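3. Materials and methods

3.1 Background to the choice of surface covering

Paper as a temporary covering for tables has a long history in shared kitchens, school canteens and craft rooms, but it has received little attention in the literature on household materials. The studies we could find treat mainly the printing side of the paper, or its strength as packaging. The question of how a sheet behaves when it lies flat for several days under ordinary use, with plates and pans being put down and taken away, is mostly left to the experience of the people who buy it. In our earlier survey of canteen managers, many answers said only that the paper "goes wavy" after some time, and that it is then changed. We wanted to know when this happens, and if it depends more on the paper or on the room.

We use the word cockling for the small waves that appear in a sheet when one part of it takes up water from the air, or from an object, and the neighbouring part does not. It must be kept separate from curling, where the whole sheet bends in one direction, and from creasing, which comes from handling. In the everyday speech of our participants these three were often mixed, and we have therefore recoded their comments by hand. The recoding was done by Ilham Ngau and afterwards read through by Ľudovít Gajdoš, and in the cases where the two did not agree the comment was left out.

3.2 Papers

Four papers were compared. Two were brown wrapping papers sold on wide rolls, which we call here by their trade names Kivudex and Piltimex. The third was a white banqueting paper with an embossed pattern, and the fourth was a brown paper with a thin wax layer on one side. The waxed paper was always laid with the wax side up. All rolls were bought from ordinary suppliers and no supplier was told about the study.

Before use, each roll was kept standing for 10 days in the storage room, with the outer wrapping removed. This is longer than most users would wait. In the preliminary work we had seen that sheets cut from a freshly opened roll keep the bend of the roll, and this bend can hide the first small waves or can be taken for them. After the rest period the first two turns of each roll were cut off and not used.

Sheets were cut along the length of the roll so that the machine direction of the paper always ran parallel to the long side of the table. For tables that were wider than the roll, two sheets were laid with an overlap of a hand's width. The overlap was not glued. We know that some canteens fix it with tape, but tape holds the paper in one place and lets it move in another, and the resulting waves belong to the tape as much as to the paper.

In total, 127 sheets were laid. Of these, eight were torn or badly creased during the laying itself and were removed before any measurement. The remaining 119 sheets form the basis of the results in section 4.

3.3 Rooms and tables

The work was carried out in two rooms of the same building. The first is a teaching kitchen on the ground floor, where the humidity rises each day at the time of cooking and falls again in the evening. The second is a dry room on the upper floor with steady heating. We started in October, when the heating was already on, and continued until all four papers had been used in both rooms.

The tables were of the same height and were placed away from radiators and windows. Their tops were wiped with a dry cloth only. In the first week we wiped them with a damp cloth, as is the normal habit in the kitchen, and we then saw waves in the sheets before anything had been put on them. The sheets of that week were treated as practice and are not included in the number given above.

The sheets were not stretched. They were unrolled from one short side, smoothed once with the flat of the hand from the middle to the edges, and held at the corners with small weights for one hour. After this hour the weights were taken away. A sheet was accepted as flat if a straight ruler laid across it in three places showed no gap that could be seen with the eye at table height.

3.4 Objects placed on the sheets

It was important that the objects should be of the kind which people really put on a covered table, and that they should have different forms of contact with the paper. A plate touches the paper with a narrow ring, and under the middle of the plate there is a small closed space of air. A saucepan has a wide base and covers the paper almost completely. We expected that the ring would give a sharp line and the wide base a softer, larger field.

Objects were put down near the centre of the sheet and not at its edge, where the paper can move more freely. They were not arranged in a strict pattern. In the preliminary work we tried a grid drawn with pencil, but the pencil pressure alone left lines which later acted as folds, so that the waves followed the grid. The position of each object was afterwards noted on a sketch of the table, with the distance to the two nearest edges. Figure 2 gives an impression of a table with its covering.

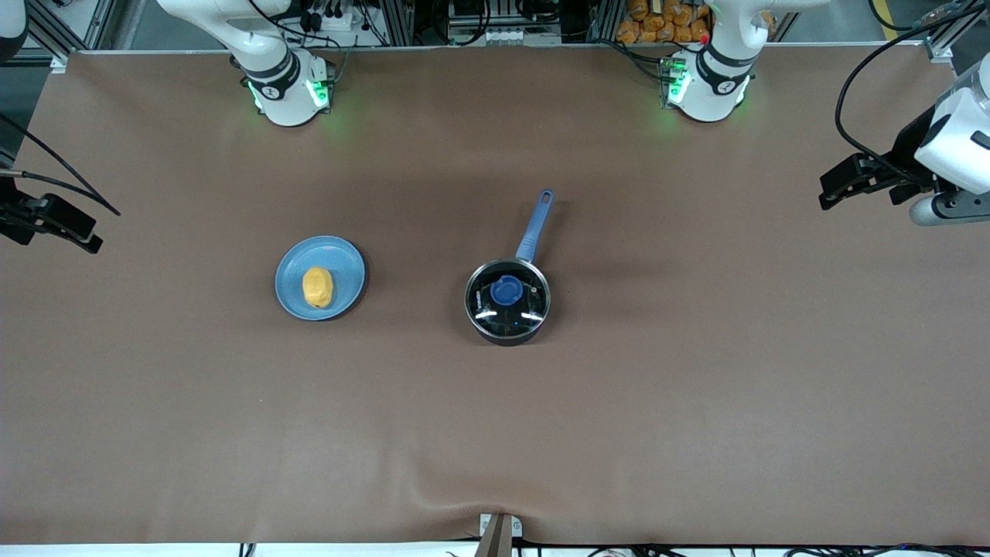
Figure 2. Brown paper covering on a large table, with a small blue plate and a saucepan near the centre.

3.5 Measurement of cockling

The height of the waves was measured with a feeler gauge of the type used in workshops, made by Gritton, and in the case of the highest waves with a simple steel ruler. The gauge was slid below a straight edge which rested on two neighbouring wave tops. We tried also to measure with side light and photographs, but the waxed paper shines so strongly that the shadows could not be compared with those on the matt papers. The photographs were kept only as a memory aid.

Each sheet was measured at the moment of acceptance, after four hours, at the end of the day and again on the next morning. At each time, readings were taken along two lines, one in the machine direction and one across it. The position of the lines was marked by small notches at the edge of the table and not on the paper. The complete set is a little more than 4,000 readings. All readings were written by hand on a form and typed in on the same evening by the person who had taken them.

Room humidity and temperature were recorded by a logger (Iwasaki) placed at the height of the table top. The logger was compared once with a second instrument in the dry room and the two agreed well enough for our purpose. In the teaching kitchen we found one period in which the logger had been moved to a window sill, probably during cleaning, and the values of this afternoon are marked as missing.

3.6 Judgement by users

The height of a wave does not say if a user is disturbed by it. For this reason we asked the people who eat or work in the two rooms to tell us, at the end of the day, if they would change the sheet or keep it for one more day. They were not asked to give a grade. In the preliminary work we had used a scale of five steps, and almost all answers fell on the middle step - this seemed to us to be politeness more than judgement.

The participants were free to touch the paper, and most of them did. Several remarked that they decide with the hand and not with the eye. We had not planned for this, and so it was not recorded for each person whether the sheet had been touched before the answer was given. It is a weakness of the study and we come back to it in section 5.

3.7 Treatment of the data

For each sheet we calculated the mean wave height along and across the machine direction, and the difference between the two. Sheets with an overlap were treated as a separate group, as the upper sheet at the overlap rests on paper and not on the table. Missing values were not filled in. Where a reading was impossible because an object stood on the measuring line, the object was left in its place and the reading was taken at the nearest free point on the same side, with a note on the form.

We did not combine the two rooms in one analysis. Their humidity curves are so different in form that a common mean would describe neither of them. The comparison between papers is consequently made inside each room first, and only the order of the four papers, from flattest to most wavy, is compared between the rooms.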